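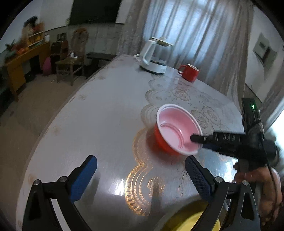 My aunt's rule was that you could move to any city in the world as long as you could be back by dinner. I broke it at twenty-two and moved 400 miles away, and she has been mailing me recipes ever since, as though the trouble were that I'd run out of food.

The recipes come on the backs of things. Gas bills, a church bulletin, once a parking ticket (unpaid, I checked). None of them has a quantity in it that a scale would recognize. The one for squash soup says "enough squash." The one for dumplings says to stop adding flour when it feels like an earlobe, and doesn't say whose.

In November I decided to type them all up. I had 61 of them in a shoebox and a week off that I'd planned to spend doing something healthy. My system was simple: cook the thing, measure what went in, write it down like an adult. I made it through 6.

The dumplings were fine. The soup was fine too, if you like soup you can stand a fork in. The braised cabbage called for "the small pot," and I spent a good part of an evening on the phone trying to establish how small.

"The one with the handle," she said.

All of my pots have handles. I said so.

"Then you know what I mean."

I mentioned this to Gordon Pelletier, who lives downstairs and believes in apps. He told me I should photograph the cards and let the phone read them. So I did. The phone thought one of them was in Portuguese. It turned "simmer till Ray gets home" into a calendar reminder, and Ray, my uncle, has been retired for nine years. He's always home. By that reading you'd never turn the stove on.

Rattana Wiriya from work had better advice. Her mother's recipes are the same way, and she gave up converting them and started writing down the phone calls instead, the arguing included. Her pages for one curry run longer than her lease. She says it's the only version that comes out right, though she also says she's never made it.

So the spreadsheet is gone. I bought a notebook with 300 pages, which seemed like plenty until I started on the cabbage. It's already on page eleven and we haven't settled the matter of the lid.

She's sending another batch next week. She says one of them is for cake, and that I should go ahead and buy a lot of eggs.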